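The gripper that would not let go

Tuesday, June 25, 2024

I lost most of yesterday to a finger. The left one, if you're keeping track, on the older of the 2 handheld grippers.

The symptom was simple enough. Squeeze, and both fingers close. Release, and the right one springs open while the left one thinks it over. By pick 382 (I log them, it's a sickness) it had stopped thinking and just stayed shut, with my thumb wedged between the linkage and the housing. Small pinch, large vocabulary.

I blamed the spring first and put in a new one from Stindo. Same thing. Then I blamed the pivot pins and cleaned them, which took an hour and made them very shiny.
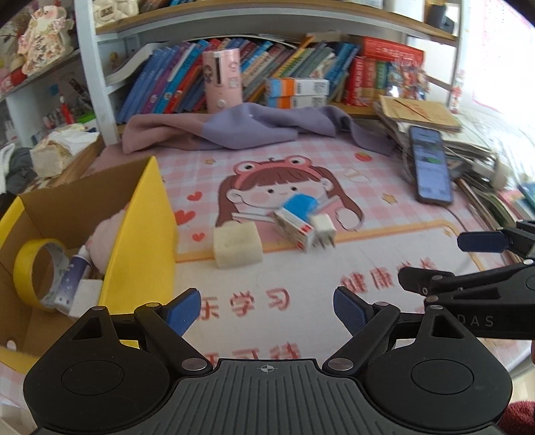
Wanda Duda looked at it over video for maybe a minute and asked whether I'd tightened the pivot screw lately. I had. I had tightened it with great care, because it rattled, and I hate a rattle. It's supposed to rattle a little. Cranked down, it clamps the link against the body, and the spring doesn't stand a chance.

So I backed it off a quarter turn, added a drop of threadlocker, and did 24 test squeezes without losing any skin. The 40 minutes of picks before that are going in the trash, as the finger was lagging in all of them.

New rule for the bench: thumb stays on the pad, never behind the link. The rattle is back and I'm learning to love it.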